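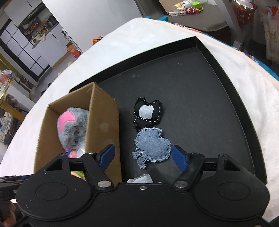
Reportajes > Tecnología > Vida doméstica

¿Y quién recoge todo esto?

Llevo tres semanas haciéndole a todo el que se deja la misma pregunta: ¿puede ya una máquina ordenar una casa? No una casa de catálogo, eh, una con niños, con retales a medio coser y con peluches metidos en una caja de cartón.

Empecé por Minhas, una empresa pequeña que entrena pinzas robóticas para tareas del hogar. Me recibieron con café y con una cifra: 3760 intentos grabados de coger y soltar cosas. Me pareció una barbaridad hasta que me explicaron que un crío de dos años hace más en un verano (y sin cobrar).

Lo duro es taparse los ojos e imaginarlo desde el lado de la máquina. Una caja de cartón abierta, bueno, tiene paredes y un borde. Pero un trozo de vaquero acolchado, con los bordes deshilachados y pegado a otro de tela negra... ¿dónde acaba uno y empieza el otro? Yo lo veo por las puntadas blancas del negro. La pinza tiene que decidir por dónde pellizcar, y si pellizca mal se lleva los dos.

En Praltness, que fabrica los dedos de goma, me dejaron probar a mí con un mando. ¡Quince minutos para guardar siete calcetines! Tres acabaron en el suelo. Salí con un respeto enorme por mis propias manos.

Luego está Trundard, que va por los talleres: clasificar piezas en bandejas, siempre las mismas, siempre con la misma luz. Ahí la cosa funciona bastante mejor y ya hay encargos. Su modelo Hitero trabaja turnos enteros sin que nadie lo mire mucho. Les pregunté si lo pondrían en su salón y se rieron un buen rato.

Así que mi respuesta, de momento, es que en el taller sí, a ratos, y en casa todavía no. El mío sigue lleno de juguetes, por cierto, y esta tarde me toca a mí.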